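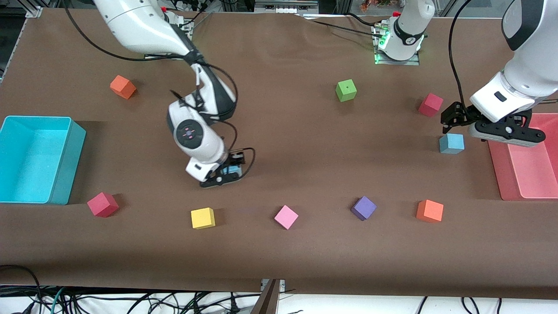
Foam cubes in different colors, with an open bin at each side of the table.

19 June 2020
By Takitham Home Pages

How to wash, dry and repair foam at home

Foam is in more places of the home than one thinks: the sofa, the kitchen chairs, the bench in the hall, the play blocks of the children, the mat for kneeling in the garden. Most of it is open foam, the kind which drinks water like a sponge. This page is about that kind. If you press a piece under water and no air bubbles come out, you have closed foam, and then it is enough to wipe it with a damp cloth and you can stop reading.

I write from my own practice with one sofa, six chairs and a long bench cushion of 2000 mm, which gave me the most work of all.

What you need

A bathtub or a big basin. Mild liquid soap, the same as for hand washing of wool. Baking soda. Two or three old towels. A vacuum cleaner with the soft brush. For repairs, a sharp knife with a long blade and a foam glue. I use the spray glue from Grurora, but any glue that says on the can it is for foam will do. Please do not take wood glue or hot glue, they make a hard line that you will feel each time you sit.

Before you wash

Take off the cover and read the label in the seam. If the label says the foam must stay dry, believe it. Old foam which leaves yellow powder on your hands should not be washed at all. It will come apart in the water, and you will be picking the pieces from the drain for a long time (I did this once, with a chair pad).

Vacuum all sides slowly. Then look for stains and decide if a full wash is needed. Very often it is not. A smell alone can be treated dry: put baking soda over the whole surface, leave it for one night, and vacuum again in the morning. Turn it over and repeat.

Washing

Fill the tub with lukewarm water, to such a height that the foam can be covered. Put in the soap, only a small spoon for a chair pad. Lay the foam flat and press it down with open hands, then let it rise, then press again. Do not twist. Do not wring. Foam tears from the edge, and a tear that begins small goes far when the foam is heavy with water.

For a stain, rub a drop of soap in with the fingers and wait ten minutes before you press. A brush is too strong.

Change the water and press until there is no more soap coming out. This takes longer than the washing, and many people stop too early. Soap that stays inside makes the foam sticky and it catches dust again.

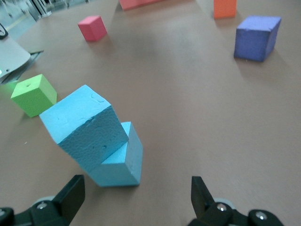

One reader wrote to us that she puts all her small foam in the washing machine, inside a pillowcase, and has never lost a piece. She asks why we make it so difficult. For small pieces she may be right, if the program is gentle and the spin is low, and I have tried it since then with two chair pads. One came out well and one had a split in the corner. So I leave the decision to you. The cover is another matter, it can go in the machine if the label permits it, and mine I spin at 900.

Drying

Roll the foam in a dry towel and press on the roll with your knees. Change the towel and do it one more time. After this, stand the foam on its narrow side, in a place where the air moves. On a clothes rack is best. Turn it in the morning and in the evening.

Do not put it on the radiator and do not leave it in strong sun. The sun makes the surface yellow and hard. In August a chair pad needs two days with me, in a cold month it can be five. A thick cushion needs more. It can feel dry outside and be wet in the middle, so press it between two sheets of kitchen paper and see if the paper changes. When you are not sure, wait one day more. A cushion put damp into its cover will smell, and you begin from the start.

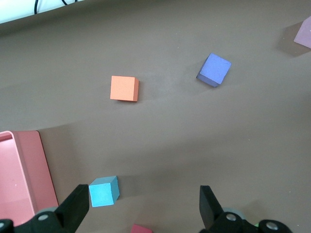 Household Notes, No. 1363, page 3

Repairing and cutting

Small dents and scratches need no repair. They are under the cover anyway, and on play blocks the children do not mind them.

For a tear, the foam must be fully dry. Open the tear with two fingers, spray the glue on both sides, wait as long as the can says, and close it. Press lightly. You have one try only.

For a hole, cut the bad part out as a square. Then cut a plug from spare foam, a little bigger than the hole on each side, and glue it in. The plug should be of the same firmness or a little softer. In Starnolbridge I buy cut pieces at Holmgren, where there is a box with ends and corners by the door, and they let you press them before you pay.

When you cut, mark the line with a felt pen and a ruler. Draw the knife toward you in long strokes, without pressing. A thick piece can be cut from both sides to the middle. An electric bread knife makes a cleaner edge than my hand does.

Putting the cover on again

Fold the foam in half like a book, push it in up to the back corners, and let it open. If it sticks, wrap it first in a thin plastic bag, and pull the bag out when the foam is in place. Close the zipper slowly and hold the fabric together with the other hand. The corners can be corrected afterwards from outside, with the fingers.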